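1/ Fio sobre corrosão em aço pintado, para quem mantém gradeamentos, portões e reservatórios e repinta tudo de poucos em poucos anos sem perceber porque é que a tinta volta a saltar no mesmo sítio.

32 comentários · 118 partilhas

2/ A tinta protege por barreira e, no caso dos primários, por inibição ou por sacrifício. A barreira nunca é perfeita. Água e oxigénio atravessam qualquer película orgânica, só que devagar. O que decide a duração é a aderência ao substrato e o que ficou debaixo dela.

3/ Sais solúveis são a causa mais comum de empolamento precoce. Ficam na superfície depois da decapagem, não se veem e puxam água através da película por osmose. Junto ao mar, lavar com água doce antes e depois de decapar. Medir condutividade com penso adesivo, se houver orçamento.

4/ Segunda causa: arestas. A tinta líquida recua nas arestas vivas por tensão superficial e a espessura seca cai para uma fração da nominal. Boleiam-se as arestas e dá-se uma demão de reforço à trincha antes da demão geral. O mesmo para soldaduras e cabeças de parafuso.

14 comentários · 41 partilhas

5/ Terceira: intervalo de repintura. Os epóxis têm mínimo e máximo. Passado o máximo, a demão anterior está demasiado curada e a seguinte agarra mal. Vem na ficha técnica, quase sempre numa tabela por temperatura. Se passou o prazo, lixar e limpar.
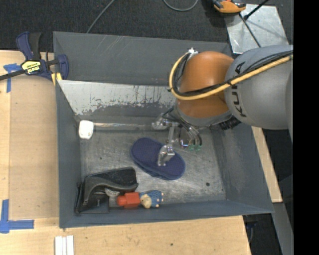
Que espessura seca devo pedir para um portão exterior longe do mar?

Cerca de 200 micrómetros no total, com primário epóxi rico em zinco, intermédio epóxi e acabamento de poliuretano alifático. Se o aço já for galvanizado, sai o primário de zinco e entra um promotor de aderência compatível.

6/ O epóxi sozinho no exterior degrada com os ultravioletas e fica com pó à superfície. A perda de espessura é lenta, mas a cor vai-se cedo. Daí o acabamento de poliuretano. Em interiores secos dispensa-se.

7/ A Yaqin Cai perguntou por conversores de ferrugem. Os de ácido tânico ou fosfórico reagem com a camada exterior do óxido. Se a ferrugem for espessa, o fundo fica por converter e a tinta sai com ele. Para manutenção de pequenas áreas, aceito. Para um sistema completo, não especifico.

22 comentários · 57 partilhas

8/ Dados próprios, com as limitações habituais: chapas de aço macio, três sistemas, 1000 e 3000 horas de névoa salina no laboratório da Vatbridge. Às 1000 horas os três pareciam iguais. Às 3000 o alquídico tinha 10 mm de avanço a partir do risco e o sistema com zinco tinha 1 mm. A névoa salina não prevê anos de serviço - serve para comparar lotes e apanhar erros grosseiros de aplicação.

9/ A Mi-kyung Ko repetiu a série em ensaio cíclico (molhado, seco, ultravioletas) e a ordem dos dois primeiros inverteu-se. Confio mais no cíclico. Demora mais e custa mais.

10/ Condições de aplicação: superfície pelo menos 3 °C acima do ponto de orvalho, medidos na chapa e não no ar. Em abril, de manhã cedo, o aço ainda está mais frio do que o ar e condensa. No reservatório da Ladlow perdemos uma demão inteira por começar às 7 horas. Agora mede-se antes de abrir a lata e outra vez a meio do turno.

11/ Rugosidade: o Ra engana quem decapa. Dá a média do perfil e esconde os picos altos. Para tinta interessa a altura entre pico e vale, medida com fita de réplica. Picos acima da espessura do primário oxidam primeiro, em pontinhos.

9 comentários · 26 partilhas

12/ Ainda me devem a ficha do intermédio da Alar, lote novo. Quando chegar, acrescento o intervalo máximo a 10 °C, que na versão antiga vinha em branco.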